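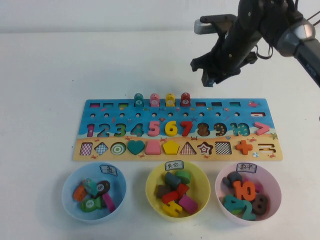
Moya, octobre 2025. L'association Jisdale ouvre une ludothèque de prêt destinée aux écoles maternelles, aux crèches et aux assistantes maternelles du canton de Moya. Le service est installé dans l'ancienne salle de musique du centre Eltano et compte 1 103 références, du jeu de construction au loto sonore. Le fonds comprend aussi des puzzles d'apprentissage en bois, comme celui à décor marin, avec sa plage jaune et ses petits crabes rouges, dont les pièces peuvent être présentées dans des bols pour que les enfants se servent eux-mêmes.

Jusqu'à présent, chaque établissement achetait son propre matériel. Une enquête menée par Jisdale en juillet auprès des structures du canton a montré que beaucoup de jeux ne sortaient des placards que quelques semaines par an, alors que d'autres manquaient au même moment dans l'école voisine. Les petites structures, en particulier les classes uniques et les maisons d'assistantes maternelles, étaient les moins bien équipées.

Onze communes participent au financement du service. L'adhésion est gratuite pour les écoles publiques et les crèches municipales de ces communes. Les assistantes maternelles indépendantes versent 11 euros par an. Les structures situées hors du canton peuvent s'inscrire sur liste d'attente.

Les emprunts durent trois semaines et sont renouvelables une fois. Le catalogue est consultable en ligne au moyen du logiciel Stanine, avec un classement par âge, par domaine (langage, motricité fine, nombres, espace) et par durée d'activité. Les réservations se retirent au centre Eltano. Une tournée mensuelle dessert les communes les plus éloignées -- le calendrier des passages est envoyé aux adhérents au début de chaque trimestre.

Au retour, chaque jeu est vérifié, nettoyé et remis en rayon. Les pièces perdues sont à signaler à la restitution. Aucune pénalité n'est appliquée pour une pièce manquante ; le remplacement est pris sur le budget de la ludothèque.

Presque 178 professionnelles et professionnels de la petite enfance se sont déjà préinscrits. Des ateliers de prise en main leur sont proposés en soirée, par petits groupes. Ils portent sur l'aménagement des coins de jeu, l'observation des enfants et l'adaptation du matériel aux moins de trois ans.

Inscriptions et renseignements : accueil du centre Eltano, à Moya. Les rédactions peuvent visiter les locaux sur demande auprès du secrétariat de Jisdale.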